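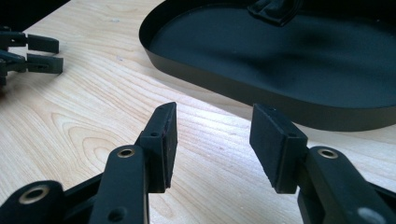 Gripper slip and pinch FAQ

I keep getting the same handful of emails about the hand-held grippers and what went wrong with them in February, so I've put my answers in one spot. If yours isn't covered, write to me and I'll add it when I get a minute!

So what happened in February?

We were collecting pick-and-place demos on the Unance project and the left finger on one of our grippers started closing late. Only a tiny bit late, so for a good while we blamed the people holding it (sorry, Elvia). Then one day it stuck, let go all at once and caught Itzel Montes across the fingertip. She got a blood blister and a bad mood and was fine by the next morning, but that's a pinch injury, and I pulled every unit off the tables until we'd worked out why.

What was the cause?

A bushing that had walked partway out of its hole. Once it sits proud of the arm it rubs on the connecting bar, the linkage binds, you squeeze harder without noticing, and then the whole thing snaps shut. Leopoldo Salinas found it by taking the gripper apart on his kitchen counter, which I don't recommend, but he did find it.

Which units are affected?

Anything we put together from the Gravow parts batch marked 329. Look on the inside of the handle, the number is scratched in by hand. If you can't read it, treat yours as affected.

How do I check mine?

Open the fingers all the way and run a fingernail over each bushing. It should feel level with the arm. Then close the gripper slowly over nothing and watch the two pads. They should meet at the same moment with no hitch. Do it 8 times, because the bad one passed for me on the first few tries and I nearly signed it off. Keep your other hand well out of the way, please!

Mine has a hitch. Can I keep recording if I'm careful?

No. I know you've got a session booked. Still no.

Can I just push the bushing back in?

You can, and it'll stay there for an afternoon. Oksana Hladun tried it with a bench vise and it was on its way out again by the end of her next session. We ended up replacing the whole arm on the bad units. Glue was my idea and it was a terrible one (it got into the pivot and I had to throw the part away).

What about grease?

A dry pivot squeaks, and a loose bushing binds, and they feel different once you've had both. Grease fixes the squeak. Don't grease a gripper that's binding, you'll only hide it for a while. And keep it off the pads or everything you pick up will slide.

My pads look dusty. Is that part of the problem?

It's a separate thing, but it does cause drops. Wipe them with a damp lint-free cloth and let them dry. Check the pad screws while you're in there. Snug is enough, I've stripped one by being enthusiastic.

What happened to the data from the bad gripper?

We had 3044 recordings at that point and 1147 of them came from the faulty unit. Catarina Valente went through those and flagged anything where one finger lagged. The flagged ones are still on the Gorkari drive in their own folder, so please don't train on them. Before we split them off, the robot had learned to close late on the left side too, and it knocked over a lot of cups before we caught on.

Do I have to report a pinch if it didn't hurt?

Yes please. Also report the near ones. Elvia Manríquez had felt a snap a week before Itzel got hurt and didn't mention it, and I hadn't ever asked anyone to, so that one's on me. Two lines by email is plenty: which gripper, what it did.

Can I leave a gripper out on the table overnight?

Sure, as long as it isn't tagged. A tagged one goes in the red bin by the Serrano bench, where somebody won't pick it up by accident first thing in the morning.

When do I get my replacement arm?

The next lot is supposed to reach me by 2nd November. I'll mail them out in the order people wrote in, and if you only have the one gripper tell me and I'll bump you up. Send the old arm back in the same box, I want to measure the holes.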